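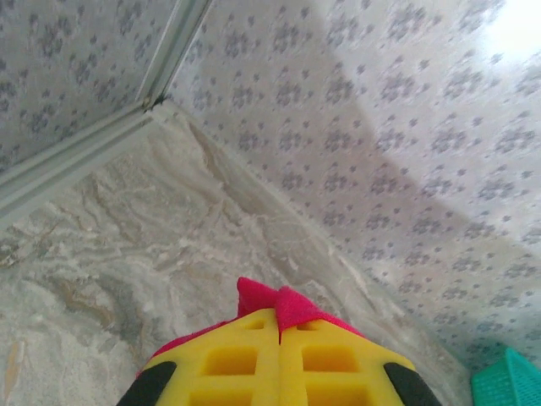 The Plamport laundry room got its new dryers in October, and with them came a laminated sheet of rules, and with the sheet came what I can only call the correspondence. Most of it has been about rags. A crumpled pink cloth like the one at the top of this item is a cleaning rag to some of you and a cherished garment to others, and the sheet does not say which drum it belongs in. I have now had eleven letters on the subject, slipped under my door at hours when decent people are asleep, and I have been asked by the building newsletter (that is, by myself) to set down where things stand.

Rule four says "No rags in dryer two." It was written by Veronika Eder, who once pulled a bath mat out of dryer two in the form of confetti and has not been the same since. Her position is that a rag is anything you would wipe a floor with. Vinzenz Schnyder has pointed out that he would wipe a floor with most of his shirts, and that he has worn one of them to a wedding. Veronika says this is exactly her point.

Then there is the lint. The filters on the new machines slide out from the top, and you are meant to clear them after every load. Going by what I find in there, a good half of the building believes the filter is a place to store felt. If you pull it out and it has the weight of a small pet, please do not slide it back and walk off whistling. The bin is right there. It has been right there since before the dryers.

Ingeborg Berchtold would like it known that she has washed her cleaning cloths the same way for 30 years and has never once needed a dryer for them. Warm water, a little soap, a good wring and over the radiator. She does not use softener on them, and on this I have to side with her. Softener leaves a coating, and a coated cloth pushes water around the counter like a man pushing peas around a plate. If your dishcloths have given up soaking up anything, run them once without softener, with a splash of white vinegar in the rinse, and see if they come back to you. Mine did, mostly. The green one is beyond help and has moved on to bicycle work.

Colors are a sore subject in the stairwell on the left side. Karim Kanaan put a new red towel in with his whites and now owns a set of matching pink pillowcases, which he says he likes. He has said it to me several times, a little louder each time. Wash anything new and bright by itself for the first couple of rounds. If you're in a hurry, rub a damp white cloth on an inside seam and see what comes off on it.

A word on cloths that have had oil on them. Zhenhua Deng has been refinishing a cabinet down in the storage room, and very nice it looks, but wood oil and laundry do not mix. Rags with linseed oil on them can heat up by themselves when they are balled up in a corner, and they can catch fire. They should never go in a dryer, washed or unwashed, and this is the one rule I will be boring about. Spread them flat outside, in a single layer, until they are dry and stiff, and then ask the city drop-off how they want them handed in. Zhenhua was already doing all of this, as he told me before I had finished my first sentence.

As for money, each dryer costs two tokens a load and the tokens are still at Pereyra, the corner shop, behind the batteries. The old Setis tokens do not work in the new machines. They do fit in the slot, and they will stay there until the repairman comes with his long tweezers and his opinion of us. He has been twice since New Year's.

So, for now, until the sheet is reprinted: cleaning cloths go in dryer one, shirts go in dryer two, and Vinzenz may use his judgment, which he says he has. Anything left in a drum after the buzzer can be moved to the basket on the shelf by the next person in line. It may not be folded. We had a complaint about folding, from someone who found it "too personal," and I can see both sides.

The unclaimed basket currently holds a gray sock, a child's mitten, an apron from the Tarkmont bakery and the top half of some striped pajamas. If the bottom half is yours, I'm on the third floor, and I would prefer a knock to a letter.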